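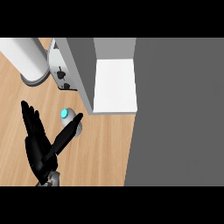

Open day at Domumness, Prineck

Posted 31/07/2026

I finally got to the Domumness open day! I've been meaning to go for years and every time something has come up (a wedding, a broken boiler, a different wedding), but this summer I had the day clear, so I caught the early bus out of Plolldale and was at the gate in Prineck before they'd got the sign up.

If you don't know them, Domumness work on robots for use in the home. You won't find anything in the shops yet. It's a research place, two long buildings behind the garden centre, and once a year they open the doors and let the rest of us wander about asking daft questions. I asked a lot of them.

The picture at the top is from the simulator, where I spent far more of the day than I'd planned. More on that further down, along with the rest of my notes in the order I went round.

The simulator room

I'd expected to walk straight in and find metal arms waving about, and they do have those, but the first room on the route was computers. Everything the robots do gets tried out in a made-up room first. You look at a big screen and there's a wooden floor, a tall grey cabinet, some white bits and pieces, and a black hand that goes about its business in there.

The small white and grey thing by the thumb, with the bright cyan cap, is what I kept watching. It's a funny little egg of a thing and I got quite attached to it. The four fingers are all held out flat together like a fan, and the thumb is off on its own doing the interesting part. Try it with your own hand. I did, in the queue, and so did the man in front of me, and then we both pretended we hadn't.

They told us the project is called Bravo, and the idea is to teach one hand to deal with small loose objects on the floor, the sort of thing you tread on in your socks. The practice runs are numbered in the corner of the operator's own monitor, and when I sat down it was on run 1428. For that day alone! I thought I'd misread it, but no, they leave it going overnight and it simply keeps trying.

I asked whether the hand minds being wrong that many times. I got a very patient look.

Having a go

You could have a turn yourself, with a glove on, and steer a hand about in the simulated room. I queued for this twice. My first go was hopeless, I put the fingers straight through the cabinet (you can do that in there, apparently, if the settings are loose enough) and then lost the hand completely off the bottom of the screen. A girl of perhaps nine took over from me and had it turning over neatly within a minute.

My second go was better. The trick is that you have to move much more slowly than you want to. There's a tiny lag between your hand and the one on the screen, and if you rush, you end up chasing yourself. I got the thumb to touch something, which I'm counting.

What surprised me was how tired my arm was afterwards. You hold it up in mid-air with nothing to lean on, and after a few minutes your shoulder lets you know. The chap running the stand said they all do stretches.

The workshop

After the screens you go across the yard to the second building, which smells of warm plastic and coffee. Benches down both sides, drawers with handwritten labels, and a great many screws. I liked it enormously. My dad's shed was like that, only with fewer computers and more paint tins.

They had a real hand open on the bench so that you could see into the fingers. I'd imagined little motors in every knuckle, but on this one the fingers were pulled by cords that ran down towards the wrist, a bit like the brakes on a bike. You were allowed to pull one of the cords and make the first finger curl. It's a very odd feeling and I recommend it.

Next to it was a tray of worn-out parts, all neatly laid out with tags. Fingertips are what go first. They're a soft rubbery stuff and they polish smooth with use, and once they're smooth they can't hold on to anything. One tag said 1000 hours, and the tip on it was as shiny as a conker.

The floor test

There's a corner of the workshop set up as a bit of a living room, with a rug and an armchair that has seen better days. A real arm on a stand was picking things up off the floor and dropping them in a tub. Socks, a sponge, a bath toy, a plastic cup. It did the sponge beautifully. The cup took three tries, and every one of us round the rope went "ohhh" each time it rolled away, and when it finally went in the tub there was proper applause. I hadn't expected to be clapping a cup.

It's slow. If you're hoping for something to tidy up after the grandchildren before tea, bring a book. But you do find yourself leaning forward. I stayed for 13 pick-ups and would have stayed longer if my feet had let me.

Somebody asked why they bother with the simulator when they've got the real thing right there, and the answer was that the real one can only do a few an hour, and it breaks. In the simulator they can change the light, move the cabinet, shrink the object, make the floor slippery, and have it all done by lunch. They also admitted that things which work perfectly on the screen quite often fall to bits on the rug, and there's a whiteboard where they write those down. I thought that was nice of them to leave up.

The talk

At two o'clock there was a talk in the canteen, with 69 chairs put out and people standing behind them. It was pitched just right for somebody like me who did no science after school. The part I've been telling everybody since is about thumbs. Fingers on their own are good for scooping and pushing, but the minute you want to hold something small, you need the thumb to come at it from the other side, and getting that angle right takes up a huge share of the work. I've been noticing my thumbs ever since. I buttered toast this morning and couldn't stop looking.

There was a good long session of questions at the end. People asked about jobs, and about cost, and about whether it could get a tablet out of one of those foil packs (not yet, and they'd love it to). A woman near the back asked whether it would ever do the ironing and got the biggest laugh of the afternoon.

Tea, cake and the raffle

The cake was lemon drizzle or a chocolate one, and I had the lemon. Tea came in proper mugs. I didn't win anything in the raffle but I did buy a mug with a hand on it, and it's on my desk as I type.

If you're thinking of going

It's free, and you don't need to book for the main part, only for the talk. The bus from Plolldale stops at the garden centre and it's a five-minute walk from there, along a road with no pavement for the last stretch, so go carefully. Parking was full by eleven. Both buildings are step-free, though the yard between them is a bit lumpy.

Children are very welcome and had, I think, the best time of anyone. Go to the simulator first thing if you want a turn with the glove. By the afternoon the queue was out of the door.

They're doing a smaller evening in August, with just the simulator room open and a chance to see how the practice rooms are built. I've put my name down already. If I manage to pick something up with that glove, you'll hear about it!

Comments are open as usual, and if you were there too, do tell me which cake you had.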